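Brarkside laundry talk - speaker notes
Kavinda Wanigasekara, Woltell
12/12/25

Start with the shifts, not the equipment. Before September the folding team had 41 people on two shifts. Headcount is the same today. What they do in a day is different, and that's what I was asked to cover.

Old job: sort, load, fold, stack. New job for 11 a.m. onward: teaching. Staff do the cloth work with handheld grippers and the recordings go to the Wesirura line for training. Go slow here, people ask about pay. Teaching hours are paid at the higher grade. 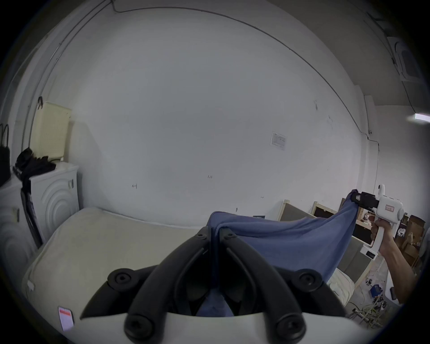 Two handheld grippers, one blue cloth, pulled between them over the mattress.

Let them look for a moment. Point out the sag in the cloth. An experienced folder reads that sag without thinking, and now has to do it through two fingers of a tool.

Complaints so far - sore wrists, and boredom after 50 repeats. We changed the rotation for both. Wrists are better, boredom is not.

Survey slide: 77 percent would stay on teaching work, 94 percent want a say in which jobs get automated next. Read out the second number twice.

If Zariņš people are in the room, skip the cost section and take their questions first.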